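Two grippers, one basket of snacks

So the Clinley gripper finally showed up in November, and I've had it and my old Sandhu one taking turns on the arm ever since. I promised a few of you a comparison, so let's do it!

Quick background if you're new: I run the arm off a Trutent controller at home, and my favorite test is packing snacks. Blocks and cups are too easy. Chip bags slide, they puff up, they fold over right when you think you've got them – and a basket with a handle gives the arm something to bump into on the way in.

I did 50 tries with each gripper, same basket, same snacks, same speed. The Sandhu dropped 8. The Clinley dropped 2, and one of those was me nudging the table with my hip (I'm counting it anyway, fair is fair). What I like best is how it holds a bag by the bottom and keeps it upright, so it can go in under the handle with the other stuff already in there. 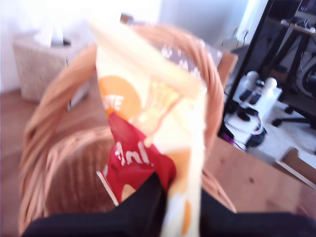

What bugs me about the camera

The wrist camera sits so close to the fingers that they fill up the bottom of the view, and the front rim of the basket disappears behind them. With my lights on, anything pale goes almost white too, and a shiny yellow bag is about the worst thing you can show it. I turned exposure down a bit and that helped with the wall but made the floor side too dark. Still fiddling!

I saved the whole setup as Sketau 2232 on the controller, so if you ask me for settings, that's the one I'll send. Next up is softer finger pads, and maybe a bag of marshmallows if I don't eat them first.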